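Drembridge Police Oversight Board
Minutes of the March meeting
Town Hall Annex, Room 5

The chair, Josefien Schouten, called the meeting to order at 6:30 p.m. Five members were present, enough for a quorum. The February minutes were approved with one correction: the Prernmont Avenue item should read "traffic stop," not "arrest."

1. Use-of-force reporting
The department's written summary for last year was received. Officers filed 341 use-of-force reports, of which 70 involved a drawn weapon that was not fired. Members asked why the summary does not separate drawn firearms from drawn stun devices. The deputy chief said the form has one box for both. Moved and seconded to request a revised form with two boxes. Carried, four to one.

2. Body camera footage
The current policy gives the department 30 days to release footage after a written request. Two members wanted a shorter period for cases involving injury. The deputy chief said the records office has one full-time clerk and could not meet a shorter deadline without overtime. The board's attorney will check whether state law sets a minimum — the answer is needed before any vote. Tabled to April.

3. Trolano complaint
The board reviewed the closed file on the Trolano Street complaint. Internal Affairs found that the officer gave his name but not his badge number when asked. The finding was sustained and a written reprimand issued. One member thought the reprimand was light for a second complaint of the same kind. No motion was made.

4. Outside review
Martinelli submitted a proposal to review the complaint intake process. Members had questions about the cost of the interview phase, and the chair will ask for a breakdown by hour. The proposal does not cover complaints made by phone, and the board wants those included.

5. Next meeting
April, same room, 6:30 p.m. Agenda items are due to the clerk a week ahead.

Adjourned at 8:10 p.m.
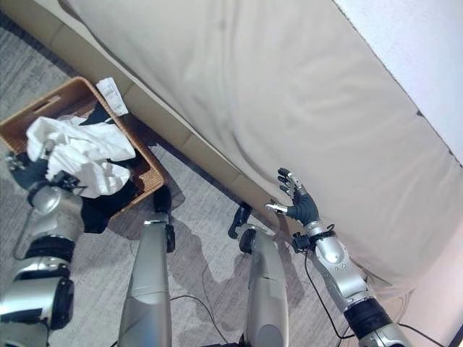 Basket with black and white cloth, in both pictures.

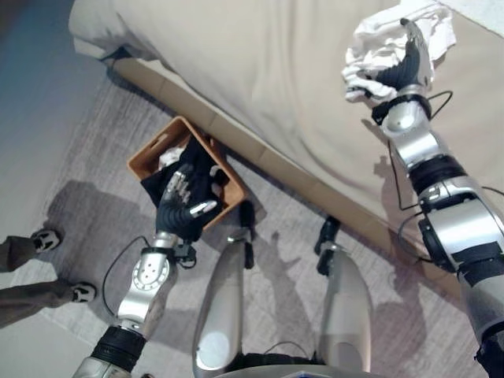 Comments on these minutes

Schouten
Item 1 should also record that I asked for the two-box form to be applied to last year's reports, going back to January. The deputy chief agreed to look into it. Please add this before the minutes come up for approval.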